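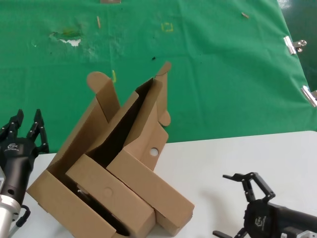 I'd been promising myself a look round Nomenness ever since they moved into the bigger hall, and in June 2019 they finally had an open day, so off I went with a notebook and a very squashed sandwich. I'd arranged to talk to Yupin Chaimongkol, who runs the bench demonstrations there, and she'd warned me beforehand that she'd be talking with one eye on the table. She was as good as her word!

The job on show was folding a cardboard box, and I confess I'd hoped for something a bit more glamorous. Yupin laughed when I told her. "Everyone says that, and then they stay and watch it for 18 minutes," she said. "A box is horrible. It bends where you don't want it to, it springs back, and the bit you need to tuck in is always behind the bit you're holding."

Two grippers share the work, one on each side, and a lot of what her team fusses over is which of them should hold still and which should move. "People do that without thinking," she told me. "You pin the thing down with your left hand and poke the tab in with your right. We spent most of February on the pinning down." Before this she worked for a packing firm called Grikia (fitting lids, mainly, and she says she can still do it in her sleep), so she has firm views on card. Thick stuff is easier to grip but fights back, thin stuff creases if you so much as look at it.

I asked why they bother with arms that have to work it out when there are machines that put boxes together at a terrific rate. "Those are lovely if you want one box, the same box, all year," she said. "We hear from small shops who pack 23 different things in a week. They haven't got room for a machine for each."

She's quite frank about how far they've got. On the style of box they know best, they finish 85 tries in every hundred, and on a new one it can be a good deal worse. "I'd sooner people saw a flap go wrong than saw a film of the one time it went right," she said, and went back to watching her table. I liked her for that.

It's a big, shiny-floored place, and the humanoids lined up along the back wall, white with black heads, got plenty of attention from the younger visitors. I kept drifting back to the green cloth myself.

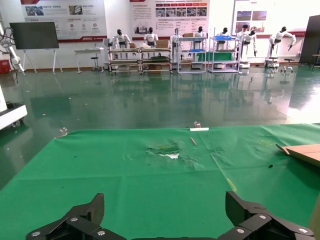

Nipon Kaewsai reckoned the folding was the easy part, and that the real test would come when somebody handed over a box that had been sat on in the back of a van. Yupin didn't argue. "He's right, and we've tried it," she said. "A bent corner throws everything out. You have to notice it's bent, and then you have to decide whether to straighten it or work round it, and I'm not sure I always know which myself."

We talked for over 2 hours in the end, a fair bit of it about tape, which she'd love to take on next and which the rest of the team would rather she forgot. "It sticks to the fingers," she said. "Then it sticks to the other fingers." She's asked for a roll of the paper sort to begin with, and I'm invited back to see how they get on with it.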